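4. Collecting demonstrations

4.1 What counts as an example

Most papers on two-arm learning report the size of their training set and say little about what went into it. We think the size is the least informative number available. The Kassa set, as released, holds 3,000 episodes, and our early runs on it treated each one as equal in value. A policy trained on all of them did no better on held-out objects than one trained on a fraction, and we began to ask what the remainder was teaching. The work is done with a pair of arms on a shared rail, handling small household items over a tabletop (Figure 1).

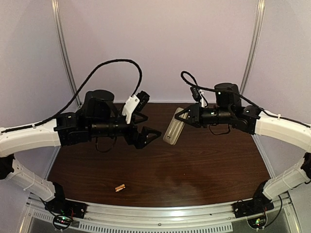
Gemechu Ambaye objected to this reading in his comments on our draft. He wrote that a learner needs dull repetition before it can make use of variety, and that we had mistaken a slow start for a wasted one. We take the point, but we have not found a run that supports it. Repetition helped when the starting positions changed. When they did not, it mostly taught the arms to replay one path.

4.2 The view from the wrist

Wrist cameras are usually described as a cure for poor depth and blocked views. We are less sure. A policy that relies on them learns whatever the tabletop offers, and a glossy one offers a good deal. The glare just below the center of the table is much larger than the small white object near the far rim, and it shifts whenever the wrist does. Two of our policies, Molier and Lemico, reached toward bright patches when no object was close. Neither did so when trained on the fixed camera alone. 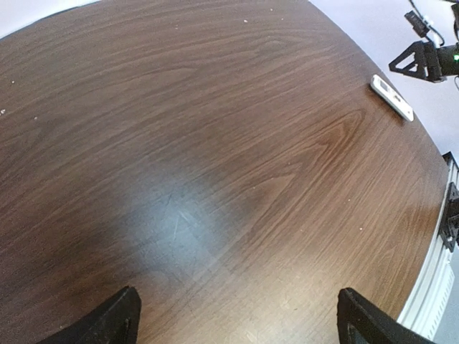

Camera choice is therefore part of the data and should be reported with it. We could find no agreed way of doing this. 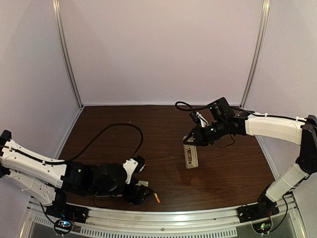
The same holds for operators. Kassa was recorded by five people, and a simple classifier could tell them apart from joint speeds alone. A model that can identify its teacher may be copying habits that have no bearing on the task. Averaging over operators, the usual remedy, blurs the moments before a grasp, where they differ most.

4.3 Discarding episodes

Our filter, Zastholm, drops any episode whose path lies too close to one already kept.
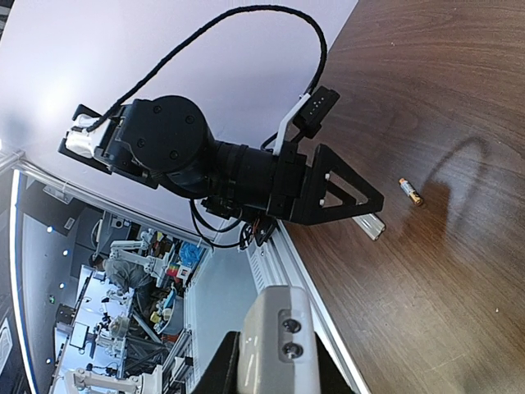 The threshold was set by hand in May and has not been changed. We tried 3 values and saw little to choose between them, which may mean the filter is sound or that our test is too weak to show its faults. We lean toward the second view. Section 5 repeats the comparison with the threshold removed.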